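Print this page
E-mail this page

Brorndale Tool and Household Library – progress report, 4/6/24

Hello again, and thank you for the last instalment, which landed just as the roof quote did! I'll start with the bit you asked me to be straight about, the opening hours. We said we'd manage two evenings a week by the end of spring and we've managed one. The second evening needs a keyholder and I've only got me and Rosimeire Guerra, and she's already doing the Jarville run in her own car.

Memberships are much happier. We've got 124 households signed up now, up from 60 when I last wrote, and most of the new ones came through the school gate and the noticeboard at the Pimentel Road surgery. I'd put a fair bit of our leaflet money aside for door-to-door and I'd like to move what's left of it into repairs, if you're all right with that. I've marked it on the budget sheet in yellow.

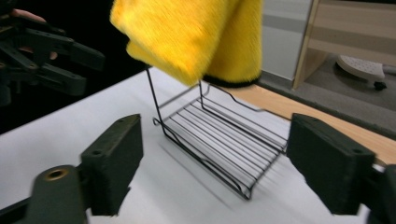 Loans are up too. We did 723 between the start of the year and the end of May, and the carpet cleaner is still the queen of the lot – it goes out the same day it comes in, and there's a waiting list. The hedge trimmers woke up in spring, as you'd expect. The pasta machine has been out once (me). I'd like to buy a second carpet cleaner before we buy anything else, even though the plan says sewing machines next. People do ask about sewing machines but they mostly ask in a wistful sort of way, whereas the carpet cleaner people ring up and want a date.

Late returns have been a bit of a headache. I didn't want fines, and I still don't, so we've gone with a text the day before and a phone call after that. There are 18 items overdue as I write this. Most of them I could walk to. A wallpaper steamer has moved to Jarville with its borrower and Rosimeire is on the case.

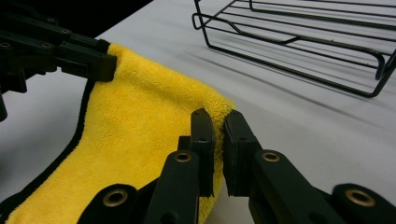

The catalogue has finally been moved over to Dralari, and I won't pretend I enjoyed it. The old spreadsheet had three different spellings of "strimmer" and a column none of us could explain. It's done now, members can book from their phones, and I've stopped getting messages at midnight asking if the big ladder is in. The monthly fee is a little over what I put in the bid, so I've taken the difference out of stationery.

Still to do before the next report: the second evening (I've got someone coming in for a chat about keys), the electrical testing on the donated stuff, and the roof, where I'm waiting for one more quote. I'll send the receipts separately as the scanner has eaten page two again.

Print this page
E-mail this page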